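Unit 4: Recording Demonstrations by Teleoperation
Course notes, Robot Learning Laboratory
Instructor: Silvana Camargo. Lab sessions: Zuleica Medeiros
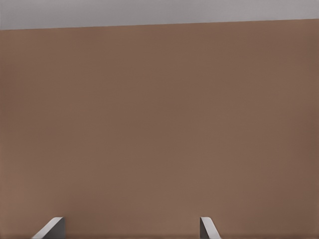

4.1 Two ways to show a task

In kinesthetic teaching the operator holds the arm and moves it through the task while the joint encoders are logged. The recorded positions are reachable by construction. The drawbacks are that the operator's hands appear in the camera images and that forces measured at the wrist include whatever the operator is applying.

In teleoperation the operator commands the arm through a separate device. The camera images contain only what the policy will also have at run time. The operator loses the sense of touch unless the device feeds it back, and small alignment errors become harder to correct. All exercises in this unit use teleoperation in the Tivora simulator. Kinesthetic teaching returns in Unit 6 on the physical arm.

4.2 What is stored

A demonstration is a sequence of time steps. At each step the recorder writes:

observation: wrist view, joint positions, gripper opening
action: commanded change in hand pose, commanded gripper opening
time: simulator clock, in seconds

Store the command and the measured state separately. The measured state lags the command, and a policy trained on measured positions as if they were commands will tend to move short. Zuleica's session notes on the Sestbridge server give a plot of this lag for the lab controller.

4.3 The wrist view

A camera mounted on the hand moves with the hand. This helps with fine alignment, where the fingertips and the target need to be visible together. It gives little help with global position. Close to a large plain surface, the image changes very little as the hand slides sideways, and two different hand positions can produce nearly the same observation. If the operator chose different actions at those two positions, the training data contain a contradiction that the policy can only average.

Remedies, in order of cost:
1. Add joint positions to the observation.
2. Give the policy a short history of past steps.
3. Add a fixed external camera.

The operator must work from the same views the policy will receive. If you steer by the free camera in the simulator window, you are using information that is not in the recording. Close that window before you start.

4.4 Data set for the exercises

The shared set, Hesumell, has 715 demonstrations. Of these, 132 are held out for evaluation and must not be used for training. Failed attempts are kept and carry a failure flag. Filter them out for Exercise 1 and keep them for Exercise 3.

4.5 Recording procedure

Reset the simulator and check that the gripper is open. Start the recorder, then wait one second before the first command. Move at a steady speed. Long pauses teach the policy to stop, so trim them at both ends, but do not cut steps from the middle of a trajectory. End the recording with the hand clear of the workspace.

Each student records 14 demonstrations. At least nine must be successful. Vary the starting pose between recordings and leave the controller gains at their defaults.

4.6 Exercises

1. Train a behavior cloning policy on wrist view only. Report the success rate on the held-out starting poses.
2. Repeat with joint positions added. Find two recorded steps with similar images and different actions, and explain the difference using the joint data.
3. Train a classifier on the failure flag. State at which step of the trajectory it first becomes reliable.

Reading: Tavares lab manual, chapters on action spaces and time alignment. Submit the recordings and a report of two pages through the course folder.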